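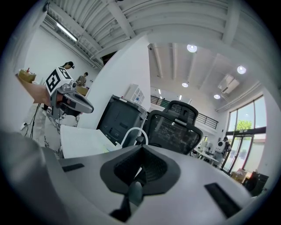

Two hand-held grippers, the nearer one with black finger pads.

Trundireck to split character histories from rules data in April

Trundireck, the shared fantasy setting played by forum post and by weekly table sessions, will change the way it stores player characters in April. The biography and the rules entries, which now sit on one page, will be held as two linked records. Stilamlow, the publisher of the setting, set out the change in a notice to players on Saturday.

Under the present system a character page is a single block of text. Name, birthplace, trade, spells, possessions and personal history can be entered in any order, and the game master for the region reads the whole page before approving it. The notice says this has led to rules claims being written into histories, where they are hard to find and are often missed when a spell or item is revised.

The new biography record will have a limit of 400 words. It will carry no rules weight. A player may write that a character once held back a river or was taught by a dragon, but neither statement will give the character any ability in play. Abilities must be listed in the rules record, each with a reference to the edition of the handbook in which it appears.

A review of the character archive for the region of Udis was finished before the notice went out. It covered 815 pages. Of these, 578 can be moved to the new layout without changes to the wording, and 172 contain at least one ability that is described only in the biography. The rest are duplicates or pages left blank after registration, and will be removed.

Harish Vashisht, who edits the Udis archive, said the most common fault was the inherited item. "A ring or a blade is mentioned in the third paragraph as a gift from a grandparent, and two years later it is being used in play," he said. "It has no entry, no cost and no limit on use. Under the new layout it is either listed or it is decoration."

Owners of the affected pages will receive a message naming the passage concerned. They may list the ability, delete it, or leave it in the biography with no effect. Pages whose owners do not reply will be moved as they stand, and the ability will lapse until it is listed. Nothing will be deleted from a biography by an editor.

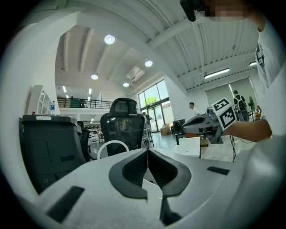
Black finger pads on a white gripper body, with an office chair beyond.

The timeline rules also change. Dates in a biography must use the Udis calendar, counted from the founding of the lower city, and a character's age will be worked out from the birth year. At present age is typed in by hand and does not advance. Long-lived peoples keep their existing age bands. Undead characters will have two dates, one for birth and one for death, and the second sets the point at which healing spells stop working on them.

Shared histories are treated separately. Where two characters refer to the same event, such as a battle or a marriage, either player may propose a link between the records. The link takes effect when both have accepted it. If one player later withdraws, the event stays in the other biography with the name replaced by a general term, for example "a companion" or "a former master".

Seema Dwivedi, who runs sessions in the northern marches, said she supported the split but thought the word limit was too low for older characters. "Some of these have been in play since the first edition. You can cut the childhood, but you cannot cut the war, as half the table was in it," she said. She has asked for linked events to be left out of the word count. Stilamlow has said the request will be looked at after the first month.

The island campaign known as Bermúdez is exempt for the time being. It uses an earlier edition of the magic rules, and its spell names do not match the handbook references. Gaurav Gautam is preparing a conversion table, and no date has been given for the move.

Existing pages will be closed to editing for two days during the transfer. Forum play will continue, but no new abilities can be claimed in that period. Draft copies of both records can be viewed from the character menu, and corrections should be sent to the editor for the region concerned.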